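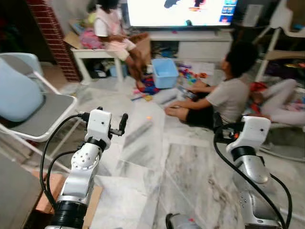

Our gripper comparison has kept a good many of us busy through August, and I'm happy to say we now have something to share! Kirsten Ásgeirsdóttir set out the plan back in the winter: two finger designs, the Plisell and the older Smadi, tried on ordinary household things in ordinary rooms, with all the colour and clutter that families bring. A marble floor with toys and building blocks spread across it asks a good deal more of a controller than our tidy bench at Skitthorpe ever did, and the slim black fingers have to be judged against that sort of background if the results are going to mean much.

Squeeze bottles have been the favourite test piece (they give a little when you close on them, and they tip if you're clumsy), and Liam Nuttall has now logged 2,375 grasps with great patience and a great many cups of tea.
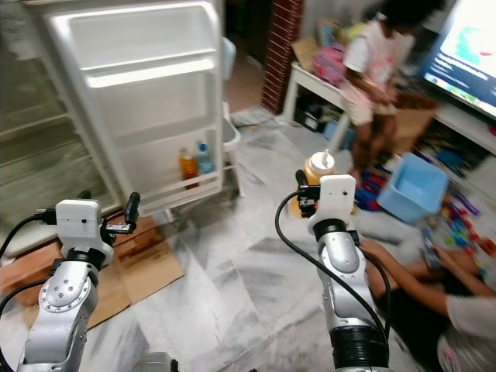

Will the Plisell fingers fit the older arms?
They will, with the 2 mm spacer that Inger Ketilsson keeps in the workshop drawer. Please sign one out before you take it.

Cheng-en Huang has been looking after the Pinex controller, and he has dropped the closing speed a touch for anything soft-sided.
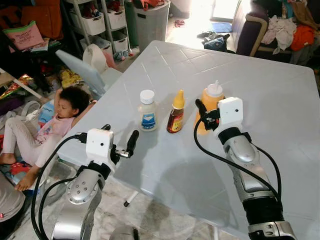 He would also like to try a lighter grip setting on the smaller bottles, so if you have six or so at home that you can spare, do bring them along, lids on please.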